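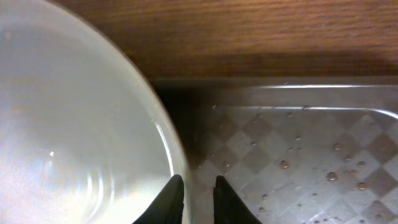

A follower of this account asks whether a large glass bowl should be washed in a steel sink at all, having chipped two that way.
Search posts Search Clear

Dundier Housewares Service
Mon 26 October

The question is a fair one, and we are grateful for it. Our service desk received 186 inquiries on bowl care during the last quarter, and chipped rims were the most frequent subject. The posts below set out our current guidance.

A steel sink is suitable for washing a large bowl. Most chips reported to us occurred when the rim met the faucet or the edge of the basin. Please swing the faucet to one side before lowering the bowl.

Lay a folded dish towel or a rubber mat on the bottom of the basin. The Matberg sink mat is sold in our stores for this purpose, but a towel serves equally well.

Wash one large bowl at a time. Flatware, pan lids and graters should be kept out of the basin until the bowl has been rinsed and set aside.

Hold the bowl with one hand under the base and the other on the outer wall. We do not recommend lifting a full bowl by the rim. Pour out most of the water first – a wide bowl is considerably heavier than it looks when filled.

Glass bowls should be allowed to reach room temperature before washing. A bowl taken from the refrigerator should not be placed under hot water. This applies to clear, frosted and milk-colored glass.

On yellow marks: pale bowls may take on a tint from turmeric, tea or cooking oil. Fill the bowl with warm water, add two spoonfuls of baking soda, and leave it for one hour. Wipe with a soft cloth and rinse.

If the mark remains, repeat the treatment once. Scouring powder and steel wool are not advised on any bowl in the Kinoshita or Soveo lines. Both leave fine scratches, which hold stains more readily afterward.

Dry the bowl right side up on a towel. A wide bowl balanced against the side of a dish rack may slide when other items are removed.

Bowls with a chipped rim should no longer be used for food. Run a dry cloth along the edge before storing the bowl; a snag in the cloth will indicate damage that is difficult to see.

A further reply asks about replacement. Single bowls from the Kinoshita line may be ordered through any Dundier store under item 982. Nested sets of the Soveo line are sold complete, and we regret that single pieces are not available at this time.

Printed care cards are available at the service counter free of charge. Stores that have run out may request a new pack of 70 through the usual order form.

Related posts
Removing mineral deposits from a steel sink
Storing nested bowls in a shallow cabinet
Dish towels: washing and replacement
October hours at the service counter

This site uses cookies to remember your settings. Accept Manage settings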